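Print this page | E-mail this page

Stundari sets June start for kitchen scraps collection in Adirbridge

ADIRBRIDGE – Stundari, the contractor responsible for kerbside organics in Adirbridge, will extend its kitchen scraps service to the Daher district in June. The extension brings nearly 40 streets into the existing collection area. Households currently on the garden waste round will keep the same green-lidded bin.

Each eligible household will receive a 7-litre benchtop caddy and a roll of compostable liners. Fruit, vegetables, peelings, bread, coffee grounds and cooked leftovers are accepted. Plastic produce stickers must be removed before disposal. Whole fruit and potatoes may be placed in the caddy uncut, although pieces under 15 centimetres break down at a more consistent rate.
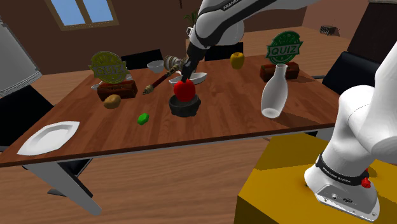
Processing and odour control

Collected material will be taken to the Flereo composting site, where it is shredded, blended with garden organics and held in enclosed tunnels. Air is drawn through a biofilter before release. Temperature and moisture are logged throughout the cycle, and finished compost is screened before dispatch.

Collection schedule

Bins will be emptied every 2 weeks and should be at the kerb by 6 am. Contaminated bins will be tagged and left unemptied until the next round. Replacement liners can be ordered through the Stundari service desk.

Media enquiries: Stundari communications office, Adirbridge

Last updated: June
Shares: 15 | Comments: 2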